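4. Evaluation of the Husden hand kit

4.1 Kit contents and installation

The Husden kit is sold as an add-on for six-axis arms that are already in service. It consists of a five-digit hand, a wrist adapter, a small camera that sits at the wrist, a control box, and the Filunau software package, which runs on an ordinary desktop computer. We bought the kit at list price and had no contact with the vendor during the tests apart from two support requests, both described in Section 4.4. The version reviewed is the one offered for sale on 15 July 2018. A later software update changed the calibration screens but, according to its release notes, left the grasp controller alone.

Installation took one working day. Most of that time went into the wrist adapter, whose bolt pattern matched our arm but whose locating pin did not. We removed the pin and aligned the adapter by hand. The Filunau package was installed from the supplied drive and recognized the hand at the first attempt. The manual recommends a finger calibration after every power cycle. We followed this for the whole study, although the routine is slow and the software allows it to be skipped.

4.2 Tasks

The vendor's brochure lists front-desk and service work as the main market for the kit. We therefore selected tasks that a clerk or attendant does many times in a shift: picking up a card and presenting it to a reader, handing over a folded receipt, pressing a door button, turning a rotary knob, lifting a paper cup, and placing a small box on a shelf. These six tasks were run on the same tabletop with the same arm settings. A seventh task, signing with a pen, was dropped after the pilot runs, when the hand could not hold the pen at a steady angle long enough to produce a usable mark.

Each trial began with the object at a marked position and the arm at its home pose. An operator started the program and did not touch the arm, the hand or the object again until the trial was over. We recorded a trial as a success only if the task was completed at the first attempt. Retries were allowed by the software but were scored as failures, as a customer standing at a desk would notice them. In total we ran 573 trials across the six tasks, of which 232 were card trials. The card task was given more weight than the others because it was the one on which the two grasp modes of the kit differed most in the pilot runs. 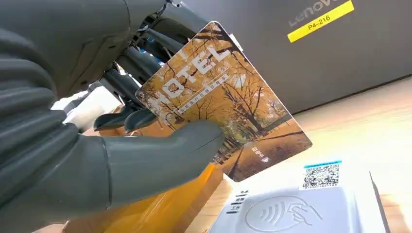
Figure 6. Card presentation with the Husden hand, wrist camera view.

The kit offers two ways of taking hold of a flat object. In edge mode, the thumb and one finger close on opposite edges, and the card lies level between them. In face mode, the thumb presses on one face while the fingers support the other. Edge mode is the default and is the one used in the vendor's own demonstration. It gave us trouble from the start. A card held by its edges bows slightly under the closing force, and when a corner touches the reader the card turns about the line between the two contact points. Face mode does not have this weakness, but it costs some of the usable area of the card. In Figure 6 the thumb tip is pressed against the lower front face with two fingertips behind it, and the curled fingers above hide part of the first letter of "HOTEL". For a contactless card this loss matters little, provided that the free corner can be brought toward the symbol on the reader. For a card with a magnetic stripe or a contact chip it would matter a good deal, and a user with such cards would have to choose the contact points with more care than the software now asks for.

Face mode also changes the approach path. With the card held at a steep angle, the arm has to lower the free corner first and then level the wrist. The Filunau path planner does not do this by itself. It treats the card as a point at the center of the grip and plans a straight descent, so the corner arrives early. We corrected this by entering a tool offset measured from the thumb tip to the card corner. The offset has to be entered again for each card size, and there is no place in the software to save a set of offsets under a name. We kept ours in a text file and copied them in by hand.

4.3 Comparison with the Nollurel gripper

For reference, the card and box tasks were repeated with a Nollurel two-jaw gripper, a simpler product that has been in use in our laboratory for several years. These runs are reported separately and are not part of the total given above. The Nollurel gripper was faster in both tasks and needed no daily calibration. It held the card firmly, with flat pads against both faces, and the card did not shift in the grip during contact with the reader. On the box task we saw no practical difference between the two devices.

The advantage of the Husden hand appeared when tasks were run one after another. The same hand could present a card, press a button and lift a cup without a change of fingers. The Nollurel gripper needed a different pair of jaws for the cup and could not turn the knob at all with either pair. Whether this justifies the higher price depends on how mixed the work is. For a station where a robot only presents cards, we see no reason to buy the hand.

4.4 Reliability and support

The hand completed the study without a mechanical failure. The finger joints developed a small amount of play, mainly in the index finger, which the calibration routine took up without complaint. The rubber-like surface of the thumb became polished where it met the objects. We cleaned it with a damp cloth between sessions, as the manual advises, and did not replace it.

The first of our two support requests concerned the locating pin on the wrist adapter. The vendor replied the next day and sent a revised drawing. The second concerned a fault in which the control box lost its connection to the computer after a long idle period. The reply came after more than a week and suggested a different cable — the new cable made no difference. We avoided the fault in later sessions by restarting the control box before each block of trials. It returned once in August, during a demonstration that is not included in the results.

The wrist camera deserves a separate note. It is fixed close to the hand, and in most poses the fingers and thumb fill a large part of its view. This is useful for checking the grip but less so for finding the target. In the card task we located the reader from its known position on the table and used the camera only to confirm the hold. An attempt to guide the final approach from the camera alone was given up when the card hid the contact area at the point where it was most needed. Mok, the integrator that supplied our arm, offers an overhead camera bracket that should fit this setup, but we did not test it.

4.5 Limits of the evaluation

All trials were run with one hand and one arm. Chow (Tin-yau Chow, personal communication) has pointed out that tendon tension may vary between units of this type, and we cannot say how closely a second kit would match ours. The lighting was not varied on purpose. The cards were of one thickness, and worn or bent cards were left out. The operator knew which grasp mode was in use, which could have affected the placing of objects at the marked positions even though the scoring rule left little room for judgment.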